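Notes for the Saturday session, 20 minutes plus questions. Slides are numbered but I may skip 7 if we start late.

## Opening

- Name, where I work, how long I've been shooting weddings.
- I'm talking about delivery. Everything between the last dance and the couple opening their gallery.
- Ask for hands: who sends the full gallery inside 3 weeks? Who takes longer than 9? Wait for hands, don't comment on them.

A two-day wedding with a family party the night before gives me more than 3,000 frames. Ten years ago I would have looked at every one of them four times. Now I look twice, and I want to go through how.

## Slide 2: The night of the wedding

Cards stay in the camera bag until I'm home. I copy them to two drives before I go to bed, even if it's two in the morning. I don't look at the pictures. I check that the file counts match and I turn the computer off.

The cards don't get formatted until the couple has the gallery. That means owning a lot of cards. Budget for it.

Mention Kiran Awasthi here. He second-shot for me on the Khondokar job and had a card fail on the drive home. We lost part of the cocktail hour. He now shoots to both slots and so do I. (He's fine with me telling this.)

## Slide 3: The desk
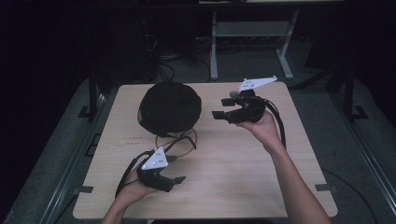 *Tabletop with cables*

Keep this one short. Points to make:

- Edit in the same place every time, with the same light. I did one gallery at a kitchen window and the skin tones went green halfway through.
- Calibrate the screen once a month.
- One drive on the desk, one somewhere else. Mine goes to my sister's house.

## Slide 4: First pass

I go through the whole day in order, and the only question is keep or drop. No stars, no colors. If I stop for longer than a breath, it's a keep and I move on.

Closed eyes go, unless it's a prayer or a laugh. Test shots go. If I have a burst of the same hug, I keep two at most.

Family groups are the exception. I keep every usable frame of those, as I may need to swap a head later. Anjana Paul asked me last year whether that's cheating. My answer was that the grandmother doesn't mind. Take a question here if somebody wants to argue.

## Slide 5: Second pass

Leave a gap of at least a day. Come back and look only at the keeps.

This time I group by part of the day: getting ready, ceremony, portraits, speeches, dancing. I look at how many there are in each group. If dancing is bigger than the ceremony, I cut dancing. I enjoy shooting it and it shows in the numbers.

Ask Sewwandi Seneviratne about her rule for speeches if she's in the room. She picks one frame of the speaker and then goes looking for people listening.

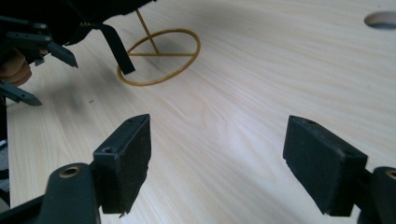 After the second pass I stop choosing. Anything still in gets edited. I used to keep a "maybe" folder and it only ever meant I did the job again in June with a tired couple waiting.

## Slide 6: Color

- Fix one picture from each room and copy the settings across.
- White dresses first, then skin, then everything else.
- Colored uplights: don't fight them. Turn them down a little or go to black and white.
- Henna and gold jewelry both go orange quickly if the picture is too warm. Check them up close.

Show before and after from Ostside, the hall with the purple lights. Three pictures only.

## Slide 7: Sneak peeks (skip if late)

I send 20 pictures on the second day. The couple shares them, the parents share them, and the emails asking when the rest will be ready mostly stop.

Include both families in those 20. I left one side out once and heard about it from the bride's aunt, by phone.

## Slide 8: The gallery

I've tried Plendus and Jistside. I use Jistside at the moment, mainly for the download page, which older relatives seem to manage without help. Not sponsored, say so.

Put the gallery in the order of the day. Joelle Abu Hammour opens hers with the ceremony and it works for her, but my couples kept asking where the morning had gone.

Write the email yourself. Mention something that happened at the wedding. Tell them how long the link lasts and how to order prints.

## Questions

Likely ones:

- Raw files? I don't give them out. It's in the contract.
- Outsourcing edits? Mostafa Samir does, and he's speaking after lunch, so send them to him.
- Albums? Separate talk. I have a handout if anyone wants it, in the blue folder.

Leave the contact slide up. Clicker goes back to the front desk.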